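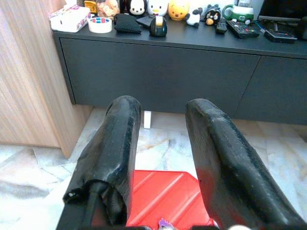
Red ridged plastic, dark cabinet behind.

Looking after the hi-fi in a house where people also live

Most advice on stereos assumes you have a listening room. I have a front room in Gokthorpe with a radiator in the wrong place, a dog, and a sofa that can only go against one wall. The tips below have all been tried in those conditions. Some cost nothing and the dearest cost me £49, a figure I'll come back to with some bitterness.

Dust

Dust the speakers with a dry, soft paintbrush, the sort sold for glossing skirting boards. Grilles off first if they come off. If they don't come off with a gentle pull at the corners, they are probably glued, and you should stop pulling. Cloth grilles do well with a lint roller. Never use the vacuum cleaner on a bare speaker cone, not even on the low setting, not even with the brush attachment. I have a tweeter with a dent in it that looks like a dropped ping-pong ball, and I can hear it sulking.

Wooden cabinets want a barely damp cloth and then a dry one. Spray polish goes on the cloth, well away from the speaker. Better still, leave the polish in the cupboard and accept that the thing is going to look its age.

For the vents on top of an amplifier, use the same paintbrush with the power off and the plug out. Do not stand a plant on an amplifier. I know it is exactly the right height for a plant.

The volume knob that crackles

Old knobs crackle when you turn them. Before buying anything, switch off, unplug, and turn the knob from one end to the other thirty times or so. It feels foolish and it often works, at least until spring. If the crackle comes back you want contact cleaner made for controls. Ordinary water-dispersing spray from the garage is a different thing altogether and will leave the knob feeling lovely for a week.

Anything that means taking the lid off a mains amplifier should go to a repairer. There are parts in there that hold a charge after the plug is out. Mine goes to a man in Broltcombe who sighs before he has even looked at it.

Finding the buzz

A hum from the speakers sends people straight to the shops. Try this order first:

Turn off the dimmer switch in that room and listen.
Unplug the phone charger nearest the amplifier.
Pull out the signal leads one pair at a time, with the volume right down and the amp off each time you do it.
Move the signal leads away from the mains leads. If they have to cross, cross them at a right angle.
Push every plug home properly.

That last one cures more than it should. My own buzz was the dimmer, which I discovered the week after paying £49 for a braided cable in a presentation tin. The cable is fine. The tin holds drawing pins.

Wobble and boom

If the bass sounds as though it is coming from next door's skip, pull the speakers out from the wall by a hand's width and listen again. Then another hand's width. Stop when it improves or when somebody trips over one. Corners make things worse, as does an empty alcove. Filling the alcove with books helps a bit, and you can then tell visitors you read them.

Speakers on a shelf should not share it with anything that rattles. Play something with a good deal of bass in it and go round the room putting a finger on each suspect. In our house it was a picture frame, then the fire irons, then a jar of foreign coins. A blob of reusable putty behind the frame did for the first. Felt pads under the speakers are cheap, and squares cut from an old mouse mat are cheaper.

Abhishek Chauhan wrote in July to say that he had cured a rattle of 2 years' standing by tightening the screws that hold the speaker unit in its box. Quarter of a turn, going from one screw to the one opposite, and no heroics – those screws are biting into chipboard and there is only so much of it.

Leads

Label both ends. Masking tape and a biro will do. I used the plastic tags off bread bags for years, and they are very good until the bread company changes the shape.

Don't wind a lead tightly round your hand and elbow like a washing line. Lay it in loose loops and hold it with a hook-and-loop tie. Headphone leads fail where they meet the plug, so hold the plug when you pull it out, and don't shut the lead in a drawer. You will shut it in a drawer anyway. Try to do it less.

Records, briefly

Store them upright, fairly snug, away from the radiator. Brush before playing, with the record turning and the brush held lightly, then sweep the dust off towards the edge. The stylus gets its own small brush, always from back to front. Check the deck with a spirit level and pack the low foot with card. I once did the sums and found that I own 148 LPs and play nine of them.

Ear pads

Headphone pads get greasy. Wipe them with a cloth wrung out in water with a drop of washing-up liquid, then a clean damp cloth, then let them dry overnight. If they have started shedding black flakes no wiping will save them. New pads are not dear, though measure the old ones across before ordering. I guessed, and now have a pair that would suit a horse.

Instruction books

Keep them in one box file. Write the date you bought the thing on the front, and staple the receipt inside the back cover, where you will find it 1000 days after the guarantee ran out.

Next time: remote controls, and what is in the battery compartment that shouldn't be.

Page last changed December 2023 | Corrections and grumbles via the contact page | © The Gokthorpe Tips Pages | Back to top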